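Preguntas frecuentes: ordenar los utensilios de cocina por cajas

Actualizado el 6/18/22
Compartido 70 veces · 7 comentarios

¿Por dónde empiezo?
Vacíe el cajón entero sobre una mesa despejada. No intente ordenar dentro del cajón. Con todo a la vista se encuentran los repetidos, que suelen ser espátulas y cucharas de silicona.

¿Qué cajas convienen?
Transparentes, de paredes rectas y sin tapa. En la tienda Fullent usamos las de plástico porque se lavan bien y se ve lo que hay dentro sin sacarlas. Mida antes el fondo y la altura del cajón.

¿Cuántas cajas necesito?
Para una cocina corriente bastan tres: una para cuchillos, otra para silicona y otra para lo que no encaja en ninguna. Si le queda una vacía, déjela en reserva unas semanas antes de devolverla.

¿Los cuchillos pueden ir con lo demás?
No. Apártelos primero y colóquelos todos con el mango hacia el mismo lado. Si hay niños en casa, esa caja va en un armario alto – o en un cajón con cierre.

¿Dónde pongo el rallador?
El de caja ocupa demasiado para un cajón. Guárdelo de pie en un estante.

¿Separo la silicona por colores?
Es cuestión de gusto. Por forma resulta más práctico: las espátulas a un lado y las cucharas al otro. El color ayuda si reserva uno para dulce y otro para salado.

¿Qué hago con los repetidos?
Quédese con dos de cada tipo. El resto, si está en buen estado, puede entregarlo en nuestro local de Zustbridge. Las espátulas con cortes en el borde es mejor tirarlas.

¿Sirve el separador Woo para cajones estrechos?
Sí, siempre que el cajón tenga al menos 7 cm de altura libre. Se recorta con tijeras.

¿Cada cuánto hay que repetirlo?
Dos veces al año. Nosotros lo hacemos en junio y en noviembre.

¿Hacen envíos?
Sí, a Zustbridge y a Grultovden. Las cajas se envían apiladas y sin montar nada.

¿Cómo se ve la mesa a mitad del trabajo?
Con los utensilios todavía en montón y las cajas transparentes al lado:

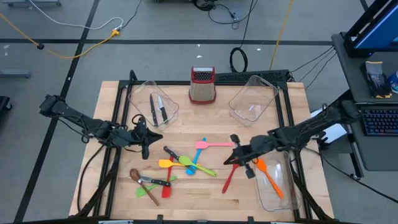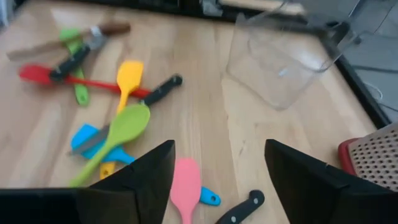
Texto: Equipo de Fullent

¿Y si no termino en un día?
Guarde al menos los cuchillos. Lo demás puede esperar en la mesa hasta el día siguiente.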